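Detgate update closes password reset hole

Batham has released a fix for Detgate, its remote login tool. In older versions, a password reset link stayed valid after it was used, so another person could open it again. The company found 924 accounts with such links and has closed them all.

Please install the update before the end of the month — the old version will stop receiving fixes then. If your Detgate server sits in a large black rack like the one below, check the other machines in it too, as each copy must be updated separately. 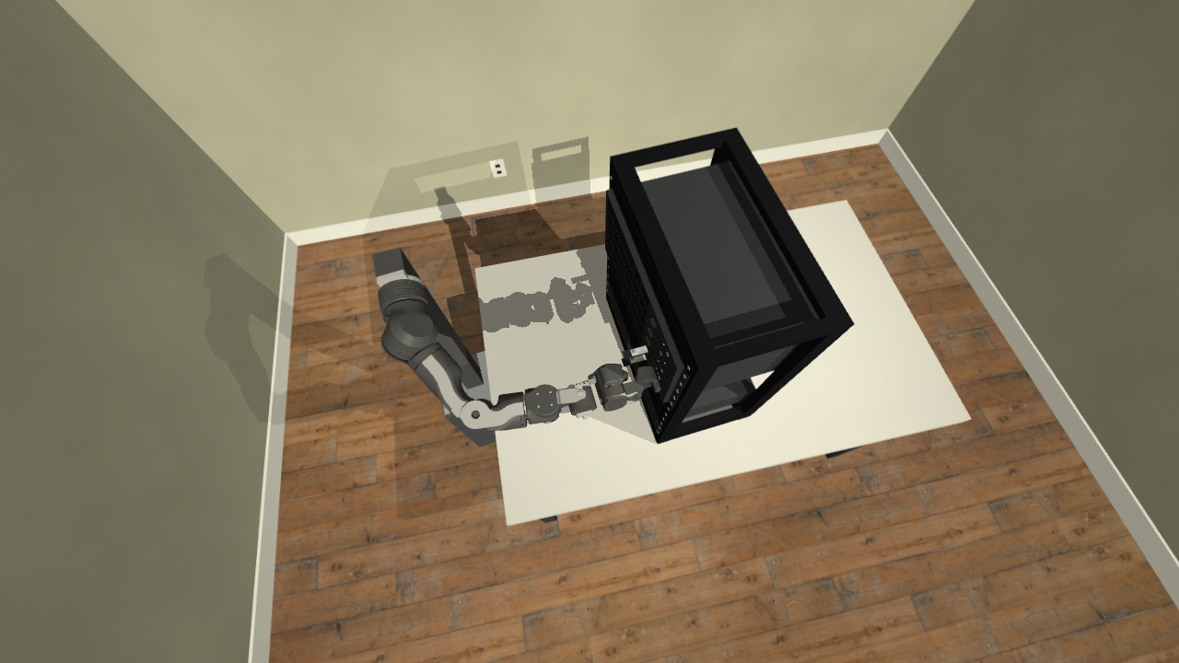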